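Comments (12)

We pulled into the Corkarmont lot a little before nine, which for our family counts as a miracle, and there was already a line of people with thermoses waiting by the side door. I had been looking forward to this open day since I saw the flyer taped up at the hardware store. My sister thinks it's a strange thing to be excited about (a cabinet works! in December!), but she came along anyway and brought the good snacks, so I won't complain.

For those who don't know the place, Corkarmont makes small metal storage. Drawer units, bedside cabinets, those little rolling pedestals that go under a desk. They've been in the same brick building since before I moved to town, and if you've ever worked in an office around here you've probably barked a shin on one of their products. I certainly have. My first job had a Corkarmont pedestal under every desk and mine had a bottom drawer that only opened if you lifted and pulled at the same time, and I still do that little lift with every drawer I meet.

Admission was 3 dollars, which went to the library roof, and you got a paper wristband and a cup of cider. They took us around in groups. Ours was led by Catinca Gavrilă, who has worked in finishing for years and has the kind of voice that carries over a compressor. She started by making us all promise to keep our hands off the sheet edges, and then she told us how many stitches she'd had, and after that we were all very well behaved.

The first room is where the steel comes in. It's stacked flat on low racks, big gray sheets with a film of oil on them, and it smells like my grandfather's garage. I could have stayed there a good while just for the smell. A man in blue coveralls fed a sheet into the shear and it came down with a thump you felt in your knees. The kids in our group wanted him to do it again and he did, and then he did it again after that, and I think he'd have gone on all morning if Catinca hadn't moved us along.

Next come the presses, where the flat pieces get their bends. I hadn't ever thought about how much bending there is in a plain little cabinet. A flat sheet is floppy, you can wobble it like a cookie tray, but fold a lip along the edge and it goes stiff. Catinca let us try this with two offcuts (edges already filed down, don't worry), one flat and one folded, and passed them hand to hand down the line. It's such a simple thing and I was delighted with it. I went home and looked at my baking pans, my mailbox and the side of the dryer, and there are folded lips on all of them. I've owned that dryer for ages.

The paint room you can only see through a window, for good reason. The panels hang from hooks on a track and go in gray and come out white, or green, or that putty color that schools seem to like. White is the one they sell the most of, by a long way. It's also the one the finishing people grumble about, as every fingerprint shows. I asked how you're supposed to clean it and Catinca said a soft cloth and warm water with a drop of dish soap, then a dry cloth, and never the scratchy side of a sponge. I wrote that down on my wristband. She also said there is a product called Lullex that they sell in the front shop for the purpose, but she said it in the tone of somebody who uses dish soap.

Assembly was my favorite part. It's a long bright room with benches down both sides, and for the open day they had put out finished pieces on cloth-covered tables so people could get right up close and pull on things. There was a Gradico, their squat two-drawer one, with the drawers taken all the way out so you could look at the runners, and a tall skinny one meant for a laundry room. But the piece I kept circling back to was the white cabinet, which I'm told goes by the name of Lloyd. Apparently it was named after the model before it, and before that the trail goes cold.

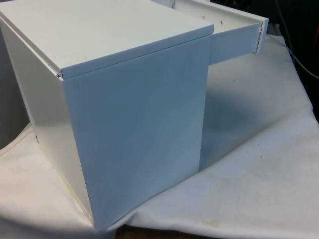 The white cabinet on its cloth, with a drawer pulled out to the right.

What I liked was how plain it was. The top is a slab with a thin raised lip along it, and it looks like a separate piece set over the body, with a narrow line of shadow where the two meet. Now that I'd been told about folds I couldn't stop looking for them. The drawer is an open metal tray, and it has a folded edge up at its front end too. My sister said it was a white box. Well, yes! But I've lived with a lot of bad white boxes, and a good one is a pleasure to have in the house.

We got talking at that table with a retired couple who were outfitting a sewing room and had brought their own tape measure, plus a bag of thread spools to see how they'd sit. They had the drawer in and out so many times that a small line formed. The wife's theory is that shallow drawers are the only honest drawers, because anything deeper turns into a pit with scissors at the bottom. I've thought about it a lot since, mostly while digging in my own kitchen pit for the scissors.

Somebody asked about the rattle you get in metal drawers, and Catinca had plenty to say on that. Most of the time, she said, it's the cabinet sitting on a floor that isn't level, so the body twists a hair and the runners go out of line. Before you blame the drawer, slide a bit of folded card under one corner and try it again. I did this at home with the filing cabinet in the hall, the one we've all been kicking shut for years, and it now closes with one finger. My sister has been informed.

The second tip was about loading. Put the heavy things in the bottom drawer, and if you've only got a single drawer up high, keep it for light stuff and don't let it hang open with a stapler collection in it. I've never seen anyone tip a cabinet over, but Catinca has, and there was a pot plant involved.

Lunch was in the canteen, chili or vegetable soup with a roll, served by people from the packing department who'd clearly been told to give everyone too much. I had the chili. It needed salt but it was hot, and the roll was excellent. On the wall there are photographs of the building going back to when it made milk cans, and an old price list under glass that made everybody groan. An older gentleman at our table had worked the presses in his twenties and kept pointing at faces in the photos and telling us who'd married whom. I would have paid the admission for that alone.

After lunch you could go around again without a guide, or sit in on the packing demonstration, which I recommend if they do it next year. They wrap a cabinet corner by corner. The corners get the thick cardboard, then the faces get a thin sheet of foam, then the drawers are taped so they don't slide out while someone's carrying it up a staircase. The young woman doing it had the whole thing boxed before I'd finished my coffee. She let one of the kids do the tape on a second box and it was a dreadful job, tape everywhere, and the entire room clapped.

The front shop had seconds for sale, pieces with a scratch or a bit of thin paint, and this is where I have to confess. I had told my husband I was only going to look. There was a small white one at 100 dollars with a mark on the back panel that will be facing a wall for the rest of its life, and it's now in our spare room holding wrapping paper, batteries and all the birthday candles I could find. We got it into the car by taking out the booster seat and folding my sister up in the back with her knees by her ears. She was a very good sport.

A few practical things if you're thinking of going next time. Parking is tight after ten, so go early or leave the car by the church and walk over. Wear closed shoes, they do check, and a family ahead of us had to go home and change. The restrooms are up a flight of stairs, but there's another one off the canteen if you ask. Strollers are fine in assembly and packing and not in the press room. The tour takes 2 hours if your group asks a lot of questions, and ours did, and I'm afraid a fair number of them were mine. Bring cash for the cider refills.

My only gripe is that the tool room was closed. There was a sign on the door and a lovely old lathe just visible through the glass, and I pressed my nose up against it like a child at a bakery. Catinca said they might open it in the spring if they can get the floor done. If anyone hears a date for that, please put it in the comments, and if you're the couple with the thread spools, I'd love to know which one you went home with.

Shares 3 | Comments 12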